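Drillby Learning Centers – Staff Forum
Facilities and Materials > Labeling and Signage
Thread: Foam letters on black cloth covers

b.imhof
Materials Office
Posted 9:14 a.m.

Colleagues,

The Materials Office is revising the guidance sheet on labeling cloth covers. The present sheet dates from a period when all covers were canvas and all labels were stitched. Most sites now use the plain black cloth, and a growing number have begun to glue foam cut-out letters directly to it. The office has no objection in principle. We would, however, like the revised sheet to reflect actual practice.

Sites are asked to reply with the method they use, the adhesive, and any difficulty they have met. Comments received by the end of June will be considered for the first draft. The inventory lists 82 black covers across all sites. I would be grateful if those replying could state how many of theirs carry foam letters.

Balthasar Imhof

north_site_stores
Posted 9:52 a.m.

North Site holds 31 of the covers. All of them carry foam letters from the Dultden assorted sets, fixed with Binden fabric glue. We apply the glue to the back of the letter only, in a thin line kept well inside the edge, and press it under a flat board. Glue applied to the cloth tends to spread beyond the letter and dries to a shine that is visible on black.

Our one recurring difficulty is with small letters. The narrow strokes hold very little glue and the corners lift first. We would recommend that the sheet set a minimum letter height.

textiles_ta
Posted 10:20 a.m.

I must register a different view on behalf of the textile workshop. Glue is not a suitable permanent fixing for a cover that is folded, washed or handled every day. The cloth stretches and creases and the foam does neither to the same degree, so the bond is worked at every fold. A sewn patch costs more at the outset and remains in place. If foam letters are wanted for their appearance, they may be glued to a separate felt strip, and the strip may then be stitched to the cover. The strip can be removed before washing.

Tạ, Textile Workshop

north_site_stores
Posted 10:41 a.m.

With respect to the workshop, the felt strip was tried at this site and was not popular. The strip was stiffer than the cover and stood away from it wherever the cover curved. Individual letters follow a curved surface more easily, provided each is fixed separately and a small gap is left between them.

On washing, our covers are wiped with a damp cloth and do not go into the machine. I accept that a site which launders its covers would need another method.

b.do
East Site, Early Years
Posted 11:35 a.m.

East Site has glued letters on five covers and sewn labels on the remainder, so I may be able to speak to both.

The sewn labels have given no trouble. They are also small, and the younger children do not take much notice of them. The foam letters are recognized at once, and the children take part in choosing the colors. For our purposes that is a real advantage, and I would ask that the sheet not prohibit them.

On the matter of color, black cloth is more forgiving than might be supposed. Pale colors such as pink, peach and light blue show clearly against it. Letters with an outline in a deeper shade of the same color are easier to read at an angle than plain ones. Dark green and navy should be avoided. White is clear but picks up marks. 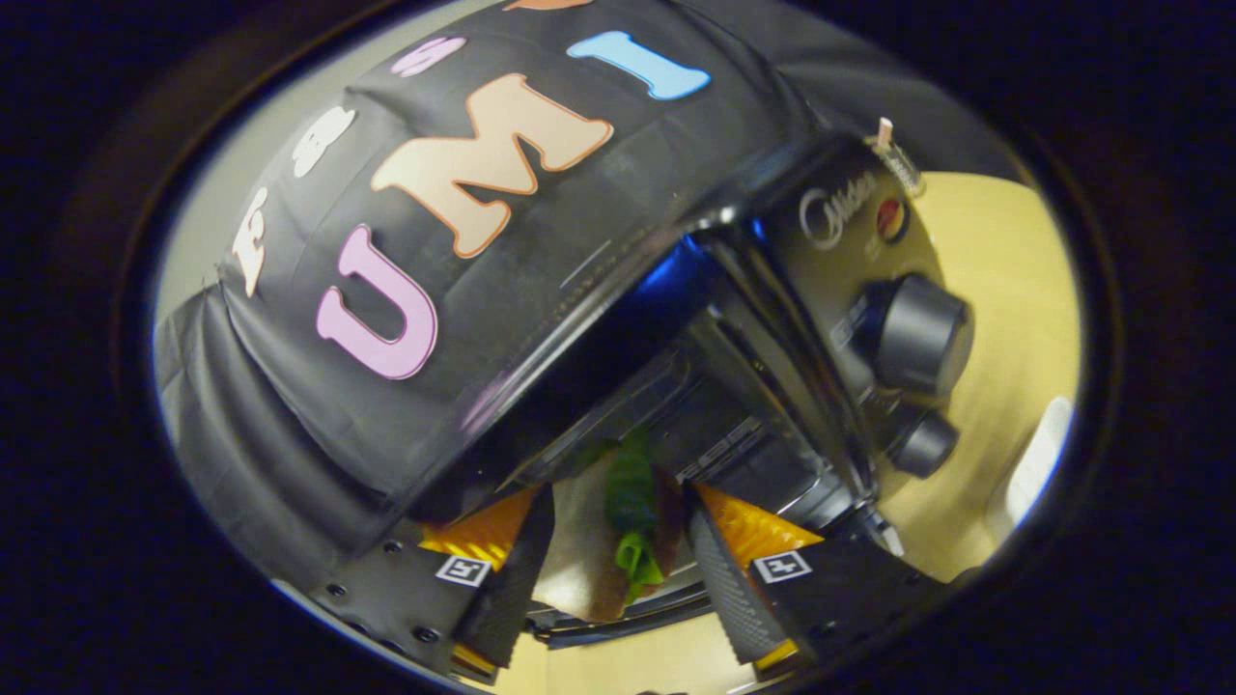
How long should the glue be left before a cover is put back into use? The cover should lie flat overnight, with the letters under even weight, and should not be folded until the following afternoon.

I would add that the cloth must be smoothed before any letter is placed. A letter fixed over a wrinkle will hold the wrinkle in position, and the cover will not afterward lie as it should. We now mark the line of the word with tailor's chalk while the cover is on the object it belongs to, and then remove it for gluing. Words marked out on a table have come out noticeably crooked once the cover was back in place.

Byung-chul Do

textiles_ta
Posted 1:06 p.m.

The point about marking the line in place is a good one and applies equally to sewn labels. The workshop has no objection to its inclusion.

I maintain the objection to glue as a standard method. Two covers were sent to us last term with letters missing, and in both cases the glue had left a hard residue that could not be removed without damage to the cloth. The cost of replacing a cover ought to be considered when the cost of a sewn label is described as high.

west_reception
Posted 1:30 p.m.

May I ask whether self-adhesive foam letters are covered by the guidance? West Site has several packs in the cupboard and would prefer to use them before ordering others.

north_site_stores
Posted 1:48 p.m.

In our experience the self-adhesive backing is intended for paper and card. It will hold on cloth for a short display. For anything longer, leave the backing paper on, roughen it lightly, and glue over it as for a plain letter. Peeling the backing and adding glue on top of the sticky layer gives a poor result.

b.do
East Site, Early Years
Posted 2:10 p.m.

I would advise West Site to do the opposite and peel the backing paper. On our covers the paper separated from the foam within weeks and the letter came away cleanly, leaving the paper behind on the cloth. It may be that the packs differ. A trial on a scrap of the same cloth would settle it.

b.imhof
Materials Office
Posted 3:25 p.m.

I am obliged to all who have replied. The draft will provide as follows, subject to further comment.

Covers that are laundered: sewn labels, or foam letters on a removable felt strip.
Covers that are wiped clean: foam letters may be glued individually to the cloth.
Position: to be chalked with the cover in place.
Drying: flat, overnight, under even weight.
Color: pale or bright letters on black; outlined letters preferred.

The question of self-adhesive letters is left open. West Site is invited to carry out a trial by both methods and to post the result in this thread. The workshop's concern about residue is noted, and I will ask Tạ to supply a paragraph on it for the draft. A minimum letter height remains to be agreed, and proposals are welcome.

west_reception
Posted 3:40 p.m.

West Site will carry out the trial. Could the workshop send us an offcut of the black cloth?

textiles_ta
Posted 3:44 p.m.

An offcut will go out with the next internal delivery.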